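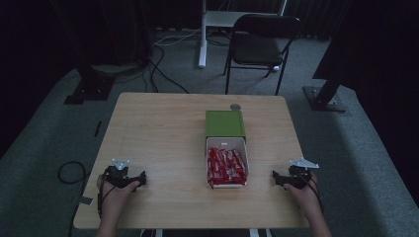
Do wage subsidies keep small manufacturers in a district once the payments have stopped?

Most of the firms stay where they are, though the extra posts paid for by the subsidy tend to shrink within the two years that follow.

Figure 2. Two hand-held grippers and a small drawer box on a wooden table.

4.2 Firm location and staffing after the subsidy period

The Stoker scheme paid part of the wage of each new production post for its first year. Payment was made to the employer each quarter, on proof that the post was filled. Firms could apply if they had fewer than 60 staff on the day of application and if their main site lay within either of the two districts, Istel and Prullix. A firm that moved its main site during the paid year had to return the full sum. No such condition applied afterwards, and the period of interest here begins on the day after the final payment.

The register of applicants holds 3,024 firms. Of these, 2,051 could be matched to payroll returns for every quarter of the study period, and all results in this section refer to the matched group. The unmatched firms fall into three types: those that closed, those that were bought and then reported under the buyer's number, and those whose returns have gaps too long to fill. Closure cannot be told apart from purchase in the oldest records. We have therefore left both out of the main estimates and return to them in Section 5.

Location was taken from the site address on the payroll return. A move was recorded where the address changed to one outside the home district and stayed changed for at least four quarters. Shorter changes were ignored, as many firms in Prullix used rented space across the district line while their own floors were being relaid -- a local matter linked to the age of the buildings there. Staffing was measured as paid hours divided by the standard week. Head counts gave similar results but were noisier in firms with a large share of part-time workers.

Murakami's matching rule was used to pair each subsidised firm with a refused applicant of like size and trade. Reiko Murakami kindly supplied the original code, which we changed in one respect: firms refused for late paperwork were kept in the comparison group, whereas her version drops them. Late applicants look much like successful ones in size, age and wage level, and dropping them would leave a comparison group made up mainly of weaker firms.

The gap in moves between subsidised and refused firms is small and does not differ clearly from zero in either district. The gap in staffing is larger. It is widest in the last paid quarter, narrows through the following year, and is close to nothing by the end of the second. The fall is steeper in Istel. Part of this comes from the makeup of local trade, with more seasonal food packing in Istel and more metalwork in Prullix. When the trades are weighted to match, the Istel line still falls faster, but the difference is about halved.

Firms that supplied the Chien works are a special case. Their orders rose in September of the second year for reasons unrelated to the scheme, and both subsidised and refused suppliers took on staff. Leaving them out lowers the staffing line for both groups and has little effect on the gap.

Two limits should be noted. Payroll returns do not show which post was subsidised, so a firm may have kept the funded worker and let another go -- the totals would look the same. Nor do the returns cover agency staff, who appear in the accounts of the agency.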